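Flollasar Home Help > Storage and Small Furniture

Little desktop drawer tips forward and sticks when I pull it

Posted 19/08/2022 by mondlow_renter
994 views

I have one of those small boxes with a pull-out drawer that sits on top of a desk. I use it for tape, scissors, spare keys, batteries and all the small stuff that used to live in a bowl. I got it at the Sepúlveda thrift store in June and it was fine for the first couple of weeks.

Now it does several annoying things. The drawer goes out smoothly to the halfway point and then catches, so I pull harder, and then it jumps and the whole box slides toward me. If I pull it nearly all the way out, the front dips down and the back of the box lifts off the desk. Twice the drawer has come right out and dumped everything in my lap. There doesn't seem to be any kind of stop in there, just an opening and a drawer that fits in it.

The outside is painted. I don't know what is under the paint. The drawer is 64 mm tall on the outside, if that matters, and the gap above it when it is closed is very small, maybe the thickness of a credit card. The sides look like they rub, because there is a shiny patch on the left side near the back.

I rent, so the desk has to stay as it is. No screws into the top, and nothing that leaves a mark when I move out. I don't have power tools. I have sandpaper, a screwdriver, white glue and a candle.

What I would like to know:

Is it worth trying to fix, or are these just badly made?
Can I add a stop without drilling?
What do I put under the box so it stays where it is?

I would rather not line the whole drawer with felt. I tried that with a jewelry box once and it made the drawer too tight to close.

flananodrawers
Member, 3,408 points

Worth fixing. It sounds like more than one problem showing up together, so take them in order and test after each step. It's all cheap.

First empty it completely and take the drawer out. Look inside the box with a flashlight. On thrift store boxes there is very often something stuck in the back corner – a staple, a bit of label, dried glue, a crumb of something. Run a finger along the floor and both sides. If the drawer catches at the same point every time, you are looking for one particular spot, and it will be on the box or on the drawer but probably not on both.

To work out which, rub soft pencil along both outside edges of the drawer and along the bottom, put it back in, and slide it in and out a few times without forcing it. Take it out again. Where the pencil is rubbed away, that's where it touches. You already have a shiny patch on the left near the back, so I would expect it to be gone there first.

Sand only the spot that rubs. Use fine paper wrapped around something flat, such as an old gift card folded once, and do a few strokes, wipe the dust off, and try it. It is very easy to take too much off a small drawer and then it rattles from side to side, and a drawer that can twist in the opening will jam worse than one that is a little tight. If the rubbing is all paint, the paint may be the whole trouble. People repaint these and paint the drawer sides too, and two coats on each side is enough to use up the gap.

Then use the candle. A plain white one, no scent and no color. Rub it on the bottom edges of the drawer and the lower part of the sides, and push the drawer in and out until it feels even. Don't use cooking oil or spray lubricant. It soaks in or goes sticky and then you have lint in there forever.

For the box sliding toward you, get a roll of the rubbery mesh shelf liner and cut a piece slightly smaller than the base. It doesn't need glue and it won't mark the desk over the length of a normal lease, but lift it every few months and wipe under it. On a very glossy or white surface I would put a sheet of plain paper beside it as a test piece first, because some of the dark liners can leave a tint if they sit in the sun. The stick-on clear bumpers also work if the base is flat and clean. Wipe it, let it dry, press each one on for a while, and leave it overnight with the box right side up before you start pulling on the drawer.

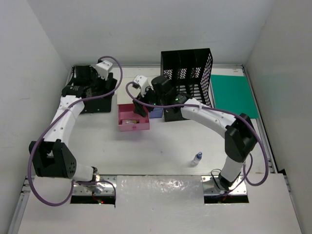 Tipping comes down to where the weight sits when the drawer is out. An empty drawer hardly matters, but batteries and scissors are heavy for their size and most people drop them in the front because that's the part they can reach. With the pink drawer there pulled forward from beneath the cream top, anything heavy you set in the front end would be out past the support of the box, so the batteries should go at the back and the light things, tape and paper clips and so on, toward the front. Opening it only as far as you need helps as well. If it still tips after that, put something with a bit of weight on top of the box toward the rear. A full tape dispenser is good. So is a small plant if you are careful with the water.

Now the stop. You don't need to drill. Cut a strip of thin craft wood or stiff card, as long as the drawer is wide, less a little on each end. You are going to glue it to the inside face of the drawer's back panel so that it stands slightly above the top edge. When the drawer is pulled out, the strip should bump against something at the front of the opening. That only works if there is a lip hanging down at the front of your box top, so check before you cut anything. With a gap as thin as the one you describe, there may not be a lip at all, and then the strip has nothing to catch on.

If there is no lip, use a ribbon. Glue one end to the middle of the drawer's back panel on the outside and the other end to the inside back wall of the box. Set the length so it goes tight when the drawer is most of the way out. Flat ribbon folds up behind the drawer when you close it. Cord bunches and stops the drawer from closing, so don't use cord. White glue is fine for this if both surfaces are bare wood or cardboard. On paint, scuff the place with your sandpaper first or the glue will only be holding on to the paint. Give it a full day to set.

Getting the ribbon onto the inside back wall is awkward. Stand the box on its back so the opening faces up, put glue on the ribbon end, lower it in with a ruler and press it down with the end of the ruler. Put a can or a jar in there as a weight while it dries, with a piece of plastic wrap under it so you don't glue in the can.

Last thing, check that the box itself is square. Put it on the desk with the drawer out and press on each top corner. If it rocks, the base is uneven and the opening is probably a bit out of shape, and that will pinch the drawer at one point exactly as you describe. A slip of folded card under the high corner, below the liner, can bring it back enough. Do this before the sanding if you can, since you may find you don't need to sand.

stillunpacking

just don't pull it all the way out lol. mine does the same thing, I keep it up against the wall and hold the top with my other hand. been like that for years

also you could put it on a damp sponge cloth, that grips really well

flananodrawers

Holding the top with the other hand is a fair habit. I would leave out the damp cloth. Moisture under a painted box will lift the paint, and if the base is pressed board it will swell.

corkandpaste
Member

I agree with most of the long answer. I would do the liner first though, before any sanding. When a box slides around you end up pulling at an angle without noticing, and a drawer pulled at an angle catches. I had a spice drawer set that I was ready to throw out and all it needed was to stay still. Pull from the middle of the front with one finger and see if it still catches. If it runs fine that way, leave the sides alone.

Where the handle is makes a difference too. A single knob that has been put on slightly off center will twist the drawer every time. If yours is screwed on, check it is tight and then try pulling the drawer from its bottom edge instead and compare.

For the contents, small trays inside the drawer stop everything from rushing to the front when it jerks open. I use the bottoms of tea boxes cut down. At 64 mm outside height you have less than that inside, so measure down from the rim to the drawer floor and cut the trays a little lower, or they will scrape on the underside of the top. Batteries go in their own tray, on their sides, with the ends not touching keys or anything else metal. That's worth doing whether or not you fix the drawer.

I would not bother with felt either. If you want it quieter, a strip of masking tape on the inside back wall where the drawer lands takes the knock out of it.

mondlow_renter

Thank you both. There was a blob of dried glue on the floor of the box, left side, more or less where it catches. I scraped it off with the screwdriver and it runs a lot better already. There's no lip at the front so it will have to be the ribbon. I have some left over from a Flanano gift box that is flat and looks wide enough.

I bought the mesh liner in white. I moved the batteries to the back and it doesn't lift now unless I pull the drawer nearly out. Pencil test is tomorrow, once I find a soft pencil.

corkandpaste
Member

Good. Wax after the pencil test, and wipe the pencil off first or it will end up all over your tape.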